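Tralla Hand-Held Gripper, Two-Finger: Review for Buyers
Equipment reviews > Data collection > Hand tools
Posted April 2019
Reviewed by Rosalind Villanueva
Units bought: 3
Price paid: $679 each, before shipping

We bought three of these to record manual pick and place work before committing to a second arm. The arm quote from Rashidi was well past what we could sign for in one budget year, and Talha Butt, who runs our purchasing, wanted task data in hand before he would put the line item forward. A hand-held gripper lets a person do the job with the same finger geometry the robot will have later. The review covers the tool and what it costs to keep it running. It does not cover the training software.

What is in the box

The gripper, one set of fingers with pads fitted, a charger, a hex key and a printed quick-start sheet. No camera. The mount takes the common wide-angle action cameras, and you should budget for one per unit. No printed markers either. We made our own on a laser printer and had them mounted on stiff card.

Setup

Mounting the camera took longer than expected. The two mounting screws are short, and the supplied hex key is soft. Throw it away and use a decent one. Calibration is a single pass with the marker in view and has to be repeated whenever the camera is removed. Tralla's sheet mentions this once, in small type.

In use

Trigger travel is even and the fingers close square. Grip on paper wrap, thin card and stems is good. Grip on smooth glass is fair. Anything with a wet surface needs a second try more often than I would like. Weight is acceptable for a short session, tiring after that. We rotate operators.

The Dandano gripper we had on loan in September was lighter and had a better trigger, but the finger pads were glued on. Replacing a pad meant replacing the finger. On the Tralla the pads come off with two screws. For a tool that gets used every day, I would take the heavier one.
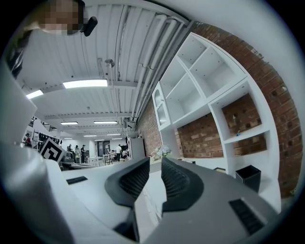
Gripper with the ribbed finger pads fitted, flowers just past the tips.

Camera view is wide enough to keep both fingers and a good part of the room in shot. Expect ceiling lights in a lot of the footage if your operators tilt the tool. Set exposure by hand and lock it.

Running costs

Pads are the main consumable. Order a spare set with each unit. Batteries have held up so far. Tristalo sells a compatible charger that fits and works, though it gets warmer than the original and I would not leave it on overnight. Lead time on the first order was 9 weeks, and spares came from the same warehouse at the same pace. Plan for that if you have a fixed start date.

Budget notes

Put the camera, memory cards, spare pads and operator hours on the same request as the gripper. Operator hours were our largest cost by a wide margin and were missing from Talha's first draft. If money is tight, buy fewer units and keep the hours.

Pros: replaceable pads, square finger closure, standard camera mount
Cons: weight, soft hex key, slow delivery, thin documentation
Would buy again: yes, with the spares on the first order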